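The table in the back room of Kaltmont, a small repair and craft house in Urnach, is where Florêncio Magalhães does his sorting. He has done it for eight years, mostly in the colder months, and he says that February is the best time, when people clean their cupboards and bring him what they find.

His first rule is simple. Before any small pieces come out, the surface must be pale and clear, so that a lost bead or a button shows at once. 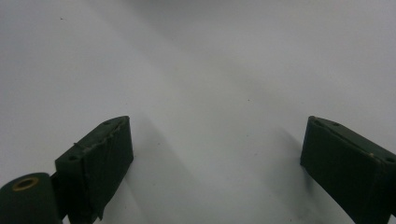

*A pale, smooth surface comes before the sorting.*

For small things he likes a large sheet of white paper over a wooden board. The paper can be lifted and folded like a funnel, and the pieces slide back where they belong. A board with slightly raised edges is better than a flat one – it stops the round pieces, which always want to travel.

He also prefers a container that opens low at the front.
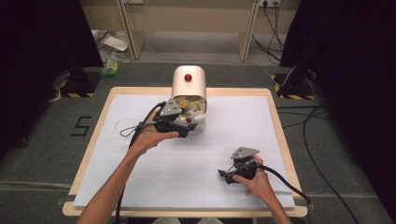 Yellow and white pieces are harder to sort than people expect, especially when some of the white ones are nearly clear. Florêncio begins with the strongest color. A single red piece goes first, then the yellow, and the pale ones stay for the end, when the eyes have become used to the light.

He learned this order from a button seller in Brellorano, who kept nearly 1000 kinds in her shop and labeled only half of the drawers. "She knew them by the sound," he told me, and he poured two spoons of glass beads into a saucer so that I could hear the difference.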